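Ticket 847: mug tree leans, then sheds mugs
Product: Grumosura mug stand, dark wood
Status: Open (again)
Raised by: Kiran Tomar

Problem
Stand tilts towards whichever side has the heavier mugs. At 2 in the morning one let go and woke the whole flat.

Reply from Makis Konstantinidis, Storoma Support
Please check that the post is fully seated in its base, and that the stand is on a level surface.

Kiran Tomar, 18 February 2026
Post is seated. Worktop is level – I borrowed a spirit level, which is more than this stand deserves.

Steps tried
1. Took everything off and turned the base a quarter turn. Leaned the other way, so at least it's fair.
2. Tightened the screw underneath. Slightly better.
3. Hung the red speckled enamel mug by itself, handle over the peg, and left it overnight. Still there at breakfast.

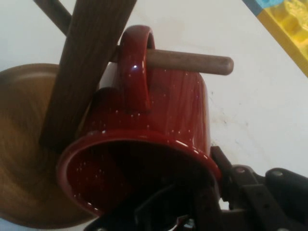
4. Added the big stoneware mug on the same side. Lean returned within the hour.

Next action
Makis to send a replacement screw. Kiran to keep the stoneware in the cupboard, under protest.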